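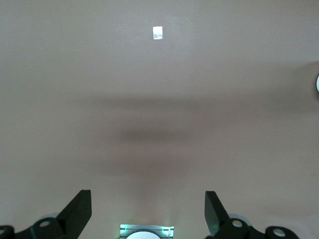
Figure 2. View from the wrist camera of the kit, with both gripper fingers open over the brown work surface and a small white paper piece ahead of them.

4.2 Wrist view and gripper

The first part of our review concerns the wrist module, which Jametstead sells together with the gripper under the name Neritano. The module is fixed behind the fingers, so that the finger plates enter the image from the lower corners and the middle stays free. For a person who must guide the arm from a screen, this is a useful arrangement. In Figure 2 the paper lies in line with the gap between the two plates, and an operator can judge the direction of approach without any overlay drawn on the image.

We also found a weak point. Under the diffuse light of our laboratory there is a wide, soft shadow on the surface in front of the fingers. The shadow has no sharp border, and this makes it difficult to use as a hint of height. Our operators first believed that it would help them, as a hard shadow does, but most of them stopped looking at it after the first session. The green lights of the housing give a slight tint to the surface close to them. The manual of the supplier does not mention this tint, and we recommend that colour calibration is done with the lights switched on.

4.3 Table camera and layout of the task

The second view comes from a fixed camera which observes the whole table. Both arms are mounted along the far edge, and their grippers come in from the two sides. We kept the cloth that was delivered with the kit, because its plain colour separates well from light objects. Its folds at the back edge did not disturb the object detection, although we had expected some false results there.

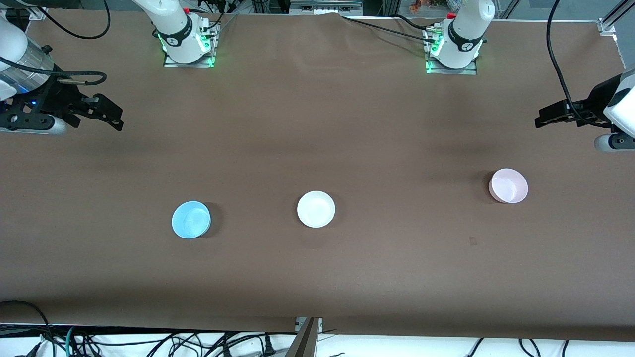

The bowls were chosen shallow and small, in light blue, white and pale pink, so that one finger can enter the bowl while the other stays outside. Before each trial the operator placed them in a loose row and did not measure the distances. We think this is closer to the daily use which a customer of the kit would have, and for this reason we did not mark any positions on the cloth. The price is that two trials are never fully equal, and the results of the next section must be read with this in mind.

In total we recorded 961 trials, all with the standard software, version 2. Daniyal Paracha prepared the schedule in March and trained the operators, each of whom practised for 80 minutes before the recording began. A trial was stopped when the wrong bowl was touched or when a cable came between the fingers. Cable routing is left to the customer, and the instructions of Jametstead give only one drawing for it. We consider this too little for an installation with two arms. The competing kit from Ratavton, reviewed by Hashmi in an earlier report, is delivered with clips for the cables, but it offers no camera at the wrist.

The change between the two views deserves a separate remark. Operators used the table view to decide which arm should move, and then the wrist view for the last part of the approach. The software needs a key press for each change — a small effort, but an annoying one when both hands are on the controls. We reported this to the supplier and received the answer on 23 April 2018 that a foot switch can be ordered separately. It was not part of the package under review and we have not tested it.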